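Home > Laundry and clothes > Folding and storing

How to fold a jacket with ribbed cuffs and hem so it stays flat?

Asked by Shanthi Abeysekara

Hello everybody. My son has a sport jacket, red and white, with the ribbed bands on the sleeves and at the bottom. When I fold it like a shirt, the bottom band pulls together and after one night the pile in the drawer has fallen over. I have 14 pieces in this drawer and I can not give the jacket its own place. Hanging is not possible for me, the closet rod is full. Is there a better way to fold?

2 answers

Answer from birano_lane

just roll it. works for all my hoodies

Answer from Vallow12

I had the same problem with my daughter's team jacket. Please try it in this order. Close the snaps or the zipper, and lay the jacket with the front down on a bed. Pull the hem band wide with both hands and let it go softly. Then fold each sleeve straight down along the back, so the cuffs come near to the hem but do not lie on top of it. If cuff and hem are in the same place you get a thick lump. Fold the sides in, and at last bring the hem up to the collar.

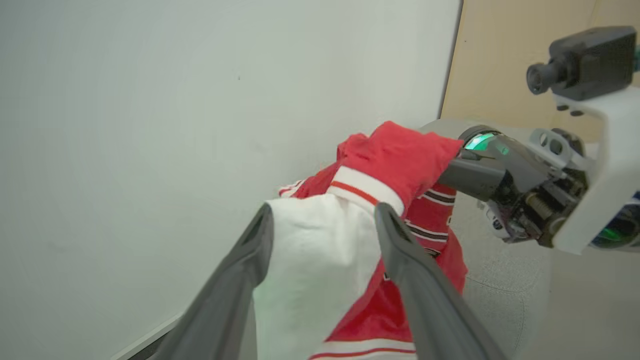 Filed under: Jackets, ribbed cuffs and hems

The white parts between red ones make always the most creases on such a jacket, so smooth them with the flat hand before every fold. I would put it at the bottom of the drawer with the thinner shirts above it. Rolling is also okay, but in my drawer the roll opened again.

Was this helpful? Yes (12) No (2)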